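## Lab 4: comparing two hand-held grippers

Welcome back, everyone! Last week was all wiring and calibration, so today we finally get to pick things up.

Each pair gets two grippers, the Lumby and the Ziteo. Both close from the same trigger, but the Lumby has a stiffer spring and you will feel it in your fingers after 50 grasps. Swap roles at the halfway point.

**What to record**

- grasp held, slipped or missed
- which hand led
- any part that tipped over before the jaws closed

Log everything in the Zitance sheet, one row per try. Last October's group logged 108 tries and 31 of them were slips, nearly all on small round parts — a lovely data set, and I'd love for us to beat it.

**Before you start**

Check that the cable has enough slack for a full turn of the wrist. Damián Sandoval has spare fingertip pads if yours are worn.

**Approach angle**

Most slips begin with the approach, so spend your first ten minutes there and go slowly. Come in low, keep your wrist loose, and try the same part from both sides before you write anything down. With an upright part like the red one on the bumpy black disk, bring the jaws in near its base and keep the other gripper off to the side until you need it. Then try a higher grasp and compare — the difference in feel is great fun to discover for yourself!
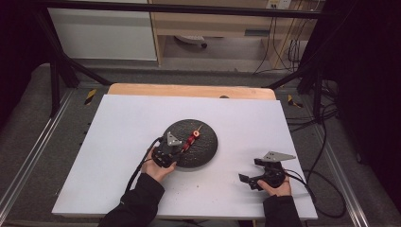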